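梦幻橄榄球联赛常见问题（新赛季版）

大家好，我是 Hilde Claeys，Zumura 联赛的管理员，没错，就是那个总在群里催你们交阵容的人。每年开季前收到的问题都差不多，干脆一次写清楚，省得我复制粘贴到手软！

这个联赛怎么报名？
在 Zumura 首页点“加入”，填队名就行。队名别太长，去年有人起了一整句歌词，积分榜都被撑歪了（我笑了半天，最后还是请他改了）。免费，不收报名费。

一支队伍要选几个人？
首发加替补，全队的总预算是 2,060 点。我自己的习惯是先把钱砸在后卫和钩球员身上，前锋里慢慢淘便宜货。你要是反着来我也不拦着，去年的冠军就是反着来的，气人。

赛季中间能换人吗？
能，整季一共 36 次，每轮最多用 7 次。用不完的不会折成积分，所以别一直攒着。我有一年攒到最后，眼睁睁看着主力三个受伤，那轮才想起来去换，结果已经锁了。

阵容几点锁定？
每轮第一场开球的时候全部锁定，不是按各队自己的比赛算。有两年是按各队算的，吵得太凶，改掉了。

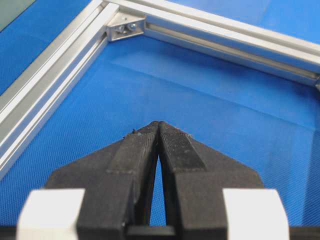

蓝色布面上的银色铝型材框架，两根型材在一角相接

队长的分数怎么算？
双倍。队长没上场的话，双倍自动给副队长；两个人都没上场，那就没有了，抱歉。记得选副队长，真的有很多人空着。

Willems 组和 Prarner 组有什么区别？
Willems 组是老玩家，一对一交手，按胜场排名；Prarner 组只看总分，适合第一次玩的。两边可以同时报，不过要各建一支队。我两边都有队，Prarner 组那支成绩好得多，别问另一支。

Filluletti 杯是什么？
季中的淘汰赛，六月开始抽签。那时积分到 210 的队伍自动入围，不用另外报名。平分的话看队长得分，再平就看谁用的换人次数少。

我中途忘了管队伍，会被踢出去吗？
不会。阵容会沿用上一轮的，该得的分照得。连着好几轮没动静我会发消息问一声，回个表情也算你还在。

积分算错了找谁？
找我，在联赛留言板写清楚轮次和球员名字。擒抱数赛后经常会修正，第二天中午再看一遍，还是不对就来敲我。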